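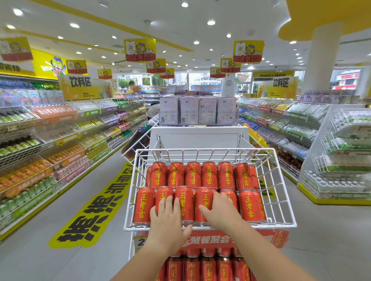 Both hands on the top layer of cans in a wire basket, beverage section of a convenience store.

Drorkach Releases First Hand-Demonstration Recordings for Shelf Restocking

Monday, May 14, 2018

Drorkach has released the first part of a set of recordings in which store tasks are shown by hand, for use in training two-armed robots to handle packaged drinks. The release covers a single task group, the arranging of upright cans in wire baskets, and contains 825 demonstrations recorded in April from the demonstrator's point of view.

The task was picked for its contact conditions. Cans of one size packed side by side leave little room for fingers, and a can usually has to be gripped near its top and lowered between its neighbors. Wire baskets add a second difficulty. The base is uneven, and a can set down on a cross wire may lean until the next one is placed against it.

"With a remote-controlled arm, the operator tends to slow down as soon as the can touches something," said Elsie Bickerstaff, who leads the demonstration work at Drorkach. "By hand, people push through that contact and correct it with the other hand. We wanted the correction in the data."
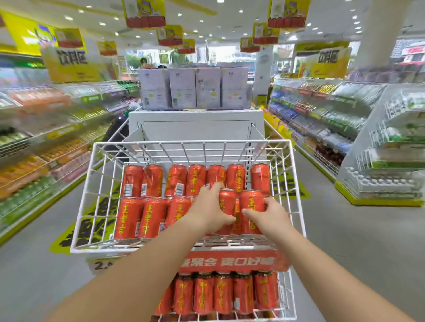
A can in each hand at the front row of the basket. The back row holds seven.

Each demonstration is divided into reach, grip, place and settle. The boundaries are marked by a person after recording and checked by a second one. Settling, in which one or both hands press or straighten cans already in the row, gave the most disagreement between markers, and its definition was rewritten once before release. Under the current rule it begins when the fingers open and ends when the hand leaves the can tops.

Hand motion is converted to arm motion with Gisten, the company's mapping software. Gisten keeps the position of the thumb and the first two fingers and drops the rest of the hand. Wrist angle is limited to what the target arm can reach, and segments that exceed the limit are flagged and kept.

Drorkach compared the hand demonstrations with a smaller remote-control set collected at its Kollthorpe workshop. The median time to place one can was 30 percent shorter by hand. The remote-control set has one clear advantage, in that its joint positions are read directly from the arm and need no conversion. The company recommends training on the hand demonstrations first and then adjusting the result with remote-control data from the robot to be used.

Tia Dobson, an engineer at Kollthorpe, said grip force remains the main gap. "The video gives you where the fingers are. It does not give you how hard they squeeze, and a full can and an empty one need different limits," she said. A thin sensor glove is being tested, but it changes how people pick up cans, and no glove data is included in this part.

A second part, covering bottles and shrink-wrapped multipacks, is planned to bring the total to 1250 demonstrations. Requests for access are handled by the Nanayakkara office.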